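Open House at the Pemham Laundry Museum

Jan 17, 2019

I had been meaning to get out to Pemham since September, when Waltraud Wallner sent me a clipping about the old steam laundry in Markley being turned into a little museum, and last week I finally made the drive (65 miles, with one stop for pie). What a nice afternoon it was!

The building went up for the hotel trade, and at its busiest it sent out 1179 sheets a day, all of them pressed and tied with string. The big flatwork ironer is still there, and so are six of the copper tubs, with dents you can put your thumb in. Our guide let us try the hand mangle, and I am sorry to say it is much harder than my grandmother made it look. She had forearms like a baker, that woman, and now I know why.

Upstairs they talk about washing at home, from the scrub board to the present day, and I stayed so long over the soap wrappers that I missed half of the starch talk. Folding gets its due up there too, plain towels and pink cloth included.

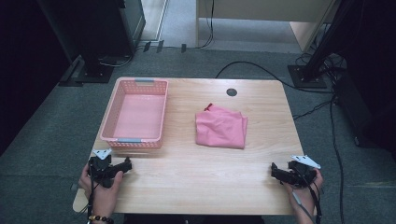
Tae-yang Tak wrote to me afterward that the starch talk was the best part of the day, and that I should go back for it, as they repeat it at 2 most afternoons. I think I will, and I'll bring my sister, who still irons her pillowcases.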